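海选那事儿，我一条条说，手机快没电了，想到哪写到哪

先说结论：Direl 那个荒野竞技真人秀新一季开始招人了，报名截到 08/02/2018，过时不候。别再私信问我能不能补交，我又不是节目组😂

今年改规则了。以前是网上传视频就行，现在视频过了还得去现场面一轮。现场分 5 个城市，离我最近的也要坐 8 小时大巴……忍了

视频要求：93 秒以内，超一秒系统直接不收。我第一版录了快三分钟，光自我介绍就讲了半天，剪到想哭

内容别背稿！！去年我就是背的，眼睛一直往旁边飘，自己回看都尴尬。今年打算就坐着唠，讲我为啥想去、怕什么、跟人吵架一般怎么收场

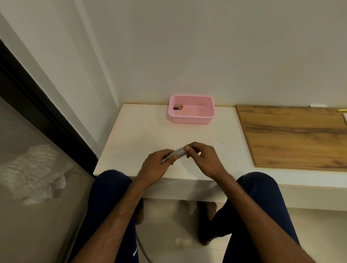 两只手一起上，金属小圆筒一个

接着说报名表。一共 13 页，没看错，十三页。最烦的是第二部分，问你最近一次撒谎是什么时候，对谁，后来被发现没有。我写了删删了写

体检单要 January 以后开的，旧的不认。我那张是去年秋天的，白跑一趟，又得重新挂号

还有人问 Tradulari 那个代报名靠不靠谱。我没用过，不评价，但官网报名本来就免费，自己填也就一个晚上的事，钱留着买车票不香吗

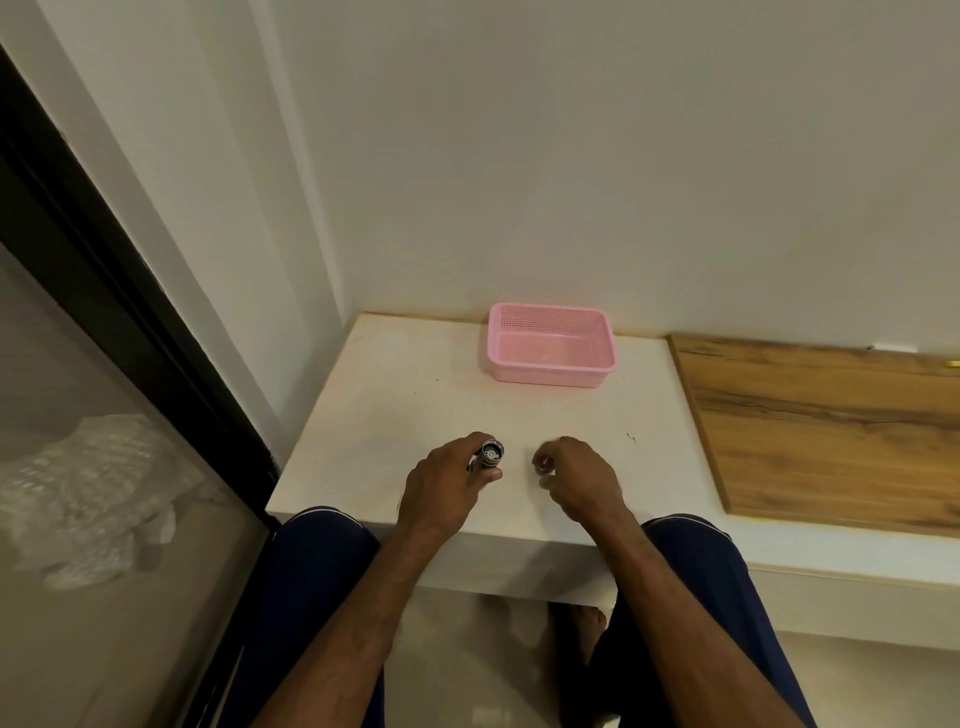 现场面试听去年进过二轮的网友说，每人就几分钟，排队倒是排了大半天。带水带吃的，带充电宝，鞋穿舒服点。面试官不太爱听“我很坚强”这种，爱听具体的事，越细越好

另外选手合同那块一定要看完再签！录制期间不能用手机，也不能跟家里说淘汰没淘汰，播出前都得憋着。我妈听完第一反应是那我怎么知道你还活着，哈哈哈哈

上一季我还是站 Mendonça 队，决赛前那次投票到现在都没想通，明明联盟人数够的，临时反水图啥呢。这个改天单开一条骂

对了播出平台好像换成 Pastgate 了，会员要不要另外买还不清楚，有知道的评论区说一声

我今晚把视频再录一遍，录完就交，不改了。再改下去我先把自己淘态了

*淘汰。打字太快了，睡了，面试地址等收到邮件再更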